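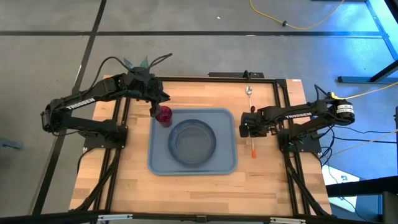

*A red cup and a light blue tray on a wooden tabletop.*

Fathima Uddin has run the tea counter at Birncombe market for nine years, and before that she washed up in the back of it. She buys her leaf in small lots, mostly Karaki, which is dark and strong, and a lighter one called Lalta that she sells in paper bags tied with string.

"People want the Karaki in the morning," she said. "By the afternoon they ask what else I've got."

We spoke on a bench behind the fish stall, where it was quieter. She grew up in Lurnthorpe, the youngest in a house where the kettle was on from six. Her mother boiled the leaf in the pan with the milk, and Uddin still makes it that way at home. At the counter she uses pots.

"You can't boil milk for a queue. I tried it for one week in July and spent the whole time scraping the stove."

The counter came up for sale when its owner, Rami Darwish, decided to stop working Saturdays. He had been there since the market had a dirt car park, and he sold her the fittings, the urn and the remaining stock for £3,477. She paid it off over two years. Darwish still comes in and has his usual, with the bag left in.

"He tells me it's too weak. It's the same tea he bought himself, from the same man."

Darwish, when I rang him, said it was the water. "They changed the pipes. It never tasted right after. I told the council and they sent me a leaflet."

Rent has gone up twice. A pitch with power now costs £111 a week, and the price of leaf has gone up too. Uddin put ten pence on a cup last winter and lost two regulars, one of whom has come back.

She keeps a notebook of what sells. Her best week was 1,368 cups, during the cold spell when the buses were off and people had to walk through the market to get to the station. She has not come near it since.

I asked whether she had thought about a shop. She has looked at one, the old shoe repairer's on the corner, which has a cellar and a good window.

"The window's lovely. The cellar's got water in it. And I'd have to be open on Mondays." She shook her head. "I like my Mondays."

What she would like is a second urn, and a proper cover for the north side, where the rain comes in. She has asked the market office for the cover and was told to expect an answer in the spring - she didn't say which spring.

Her advice on making tea at home is short. Warm the pot, use more leaf than you think, and leave it for five minutes with the lid on. She puts the milk in last and doesn't mind if you don't.

Then somebody called her from the counter and she went back to serve.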